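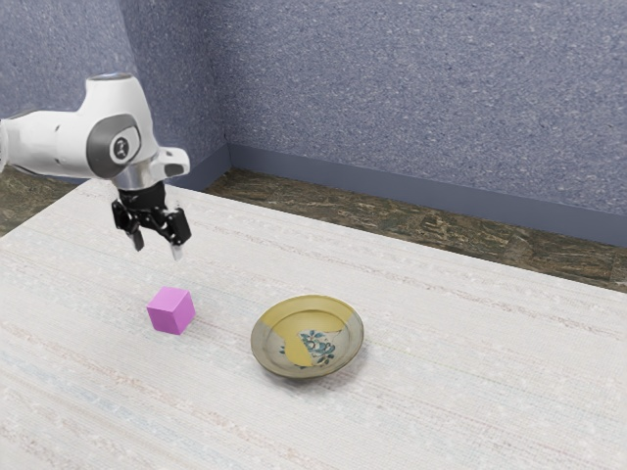

Cómo enseñar a un brazo robótico a recoger la mesa (o al menos a empezar)

Cada vez que cuento que me dedico a trastear con brazos robóticos me preguntan lo mismo: ¿y ya friega los platos? Pues no, todavía no. Pero se puede montar en casa, con un simulador y bastante paciencia, una tarea que va por ese camino: coger un cubo rosa y dejarlo dentro de un plato. Parece una tontería hasta que lo intentas, y entonces empiezas a mirar con otro respeto a cualquiera que pone un lavavajillas en cinco minutos.

Este tutorial es la versión ordenada de mis apuntes. Yo uso Runport para la simulación y Adumari para grabar las demostraciones, pero los pasos sirven igual con otras herramientas parecidas.

Lo que necesitas

Un ordenador con una gráfica decente, el simulador instalado y el modelo de un brazo con pinza de dos dedos paralelos. Para el mando vale uno de consola (yo empecé con el teclado y no se lo deseo a nadie). Ah, y una tarde libre, que la primera vez siempre falla algún controlador.

Paso 1. Monta la mesa

Pon una mesa amplia con un mantel claro, el cubo a un lado y el plato al otro, con hueco entre los dos. El mío es amarillo mostaza con unas flores azules por dentro, y el dibujo tiene su gracia, porque quieres que el sistema reconozca el plato aunque lleve estampado. En una cocina de verdad no hay dos platos iguales — en la mía, desde luego, no los hay.

Coloca el brazo de forma que llegue a los dos objetos sin estirarse del todo. Si trabaja en el límite de su alcance, las trayectorias salen rarísimas y luego te vuelves loco buscando el fallo en otro sitio.

Paso 2. Abre la pinza antes de bajar

Suena obvio, ya lo sé. Deja los dedos separados, lleva la pinza por encima del cubo y baja en vertical. Si el cubo está girado, gira también la muñeca hasta que los dedos queden paralelos a dos de sus caras. Cogerlo por las esquinas a veces funciona, pero el cubo rota al cerrar y lo acabas soltando torcido. Con un cubo da un poco igual. Con una taza llena, menos.

Paso 3. Revisa la vista de cerca

Antes de grabar nada, mira también lo que se ve desde muy cerca. La vista general te dice dónde anda cada cosa; la cercana te enseña los bordes, y ahí se decide el agarre. Comprueba que el rosa se distingue bien de la tela y que los bordes laterales salen nítidos. No te preocupes si el objeto no cabe entero. Si la textura del mantel te sale borrosa, tampoco pasa nada, a mí no me ha dado problemas.

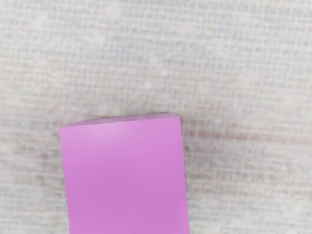
Paso 4. Graba las demostraciones

Yo grabo 40 por tarea, cambiando cada vez la posición del cubo y un poco la del plato. Hazlas despacio y sin dudar en mitad del movimiento, que las dudas también se aprenden (mi primer modelo se quedaba parado en el aire, pensativo, igualito que yo con el mando). Borra las malas sin pena.

Paso 5. Entrena y prueba

Lanza el entrenamiento por la noche y prueba por la mañana con posiciones que no hayas grabado. Apunta los fallos por tipo: no llega al cubo, lo coge mal, lo suelta fuera del plato. A mí me tocó repetir el ciclo 3 veces hasta tener algo presentable, y en la última tanda casi 40 intentos salieron bien seguidos. ¡Casi me pongo a aplaudir yo sola delante de la pantalla!

Entonces, ¿para cuándo el robot de casa?

Depende de lo que le pidas. Mover piezas conocidas de un sitio a otro, en un taller y con buena luz, me parece muy a mano: en Gumede, el taller donde echo horas, ya lo hacemos para clasificar piezas pequeñas. Recoger una cena con vasos, servilletas arrugadas y restos de salsa es otra liga. Cada objeto nuevo pide un agarre distinto, y la tela blanda me sigue dando muchísima guerra.

Mi consejo es que no saltes del cubo a la vajilla entera. Cambia primero el plato por un cuenco, después el cubo por una esponja, y deja los cubiertos para cuando estés de muy buen humor. Yo voy ahora mismo por la esponja, con los objetos de la colección Melgate, y de momento la aplasta más de lo que la coge. La semana que viene pruebo a bajar la fuerza de cierre.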